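Opening Double Doors with a Two-Armed Mobile Robot in Simulation
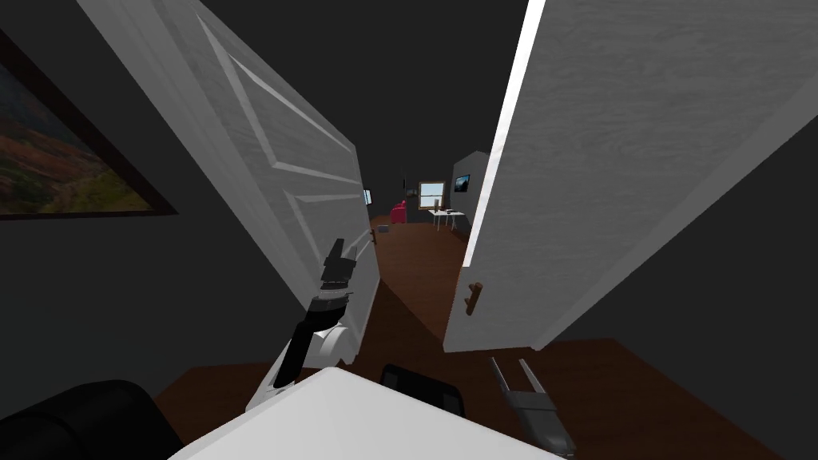 PULLBRIDGE, 20 May 2021

Project report, Nour Awad. Supervisor: Nisreen Yammine.

1. Task

The robot starts in front of a closed pair of paneled doors and must open a gap wide enough for its base. Both leaves swing toward the robot, so the arms and body have to stay clear of the moving panels. In the view from the robot's head, the left gripper is up at the inner edge of the left door, near the small knob, and the right gripper is held low and slightly open under the right door. The room behind is visible through the gap.

2. Method

All trials were run in the Twal simulator. The baseline, Gosta, follows a fixed hand path computed from the hinge position. Our controller, Tadedus, is a learned policy that takes the head image and joint angles as input and outputs motion targets for both arms and the base. It was trained on 2000 recorded openings. Door mass, hinge friction and starting pose were varied between runs — door size was not.

3. Results

Each controller was tested on 200 trials with a limit of 1503 control steps. Tadedus failed in 20 trials. Most failures came from the gripper slipping off the door edge late in the swing. Gosta did worse whenever the base started off center, as its path has no correction for contact errors. No timing comparison is given: the two controllers were run at different step lengths.

4. Limits

Contact at thin edges is simplified in the simulator, and grip forces should not be read as real values. Doors that open away from the robot were not tested. The March logs used an older friction setting and are excluded.

Related reports
Base Placement Before a Door Pull
Hinge Estimation from Head Images
Notes on Contact Settings in Twal

Contact: Nour Awad | © 2021 Pullbridge student projects | Back to top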